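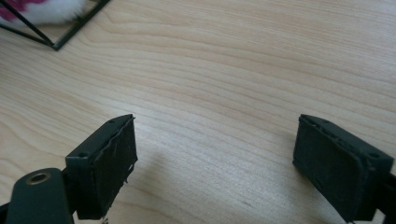 **Odera Residential Services**
**Working Group on Household Automation**
Minutes of the August meeting, held in the second-floor conference room

**Presiding:** Eirini Tsoukalas, Director of Operations
**Recording:** Spyros Politis
**Also present:** representatives of Purchasing, Building Services, Housekeeping and Resident Relations
**Absent with notice:** Legal

The meeting was called to order at 1:30 p.m. A quorum was present.

**1. Minutes of the previous meeting**

The minutes were approved with one correction. Under item 4, "laundry folding" should read "laundry sorting." Folding was not part of the first trial.

**2. Report on the tabletop trial**

Mr. Politis presented the results of the tidying trial carried out at the Flodden building. The arm, supplied by Gorkik, was asked to pick up small household articles from a table and place them in a bin. The trial consisted of 500 attempts over the reporting period. An attempt was recorded as complete only if the article reached the bin without help from a staff member.

Results varied a great deal by type of article. Boxes, cups and other firm items were handled well. Soft items were handled poorly. Plush toys were often lifted by a small pinch of the outer fabric and dropped on the way to the bin, and thin cloth lying flat was in most cases not lifted at all. Housekeeping observed that soft items make up the larger part of what is left on tables in family units, and asked that future reports show the two groups separately. Mr. Politis agreed.

The chair asked whether the arm could wipe the table after clearing it. Mr. Politis replied that wiping had been tried informally and not scored. The arm followed a straight path acceptably on a bare surface but did not go back over spots it had missed. Purchasing asked that nothing be said to residents about wiping until it has been scored.

**3. Wear and upkeep**

Building Services reported that foam finger pads should be treated as a regular supply item. Fraying at the edges does not by itself call for replacement, but a pad that has begun to come away from its housing should be changed before the next session. The present stock is one spare set. Purchasing was asked to obtain a price for a larger order and to find out whether pads can be bought from a second source.

There was discussion of whether staff or the supplier should change pads. Housekeeping stated that its employees have not been trained for this and should not be expected to do so between rooms. The matter was referred to Building Services.

**4. Comparison with present practice**

Resident Relations circulated a summary of time spent on light tidying in the Flodden building. An experienced housekeeper clears and wipes a table in under 2 minutes, including the decision about what is trash and what is not. The arm took considerably longer to clear a table of firm items alone, and a staff member had to remain nearby throughout.

The chair noted that the group had been asked a plain question by management, namely whether any household chore can be handed over now. After discussion the following answer was agreed for the record: no chore is ready to be handed over in full. Placing firm items in a bin may be suitable for limited use under supervision — sorting, wiping and the handling of soft goods are not.

Housekeeping asked that the record also show its view that supervision is itself work and should be counted as such in any savings estimate. So noted.

**5. Proposal from Ikorex**

Purchasing summarized a proposal from Ikorex for a second trial, limited to soft goods. The quoted fee is $4,000, with a further $700 for setup. The proposal does not state how a failed pickup would be counted. Several members considered that the fee should not be approved until this is settled in writing.

*Motion:* That the proposal be returned to Ikorex with a request for a written scoring method, and brought back at the next meeting. Moved by Purchasing, seconded by Housekeeping. Carried.

**6. Action items**

- Mr. Politis: separate the trial results into firm and soft articles and circulate them.
- Purchasing: price for pads; letter to Ikorex.
- Building Services: written procedure for pad changes, naming the person responsible.
- Resident Relations: draft notice to Flodden residents, to be reviewed by Legal before it is posted.

**7. Other business**

A member asked whether dishwashing would be considered. The chair ruled that kitchen work is outside the group's present assignment.

The meeting was adjourned at 2:50 p.m.

Respectfully submitted,
Spyros Politis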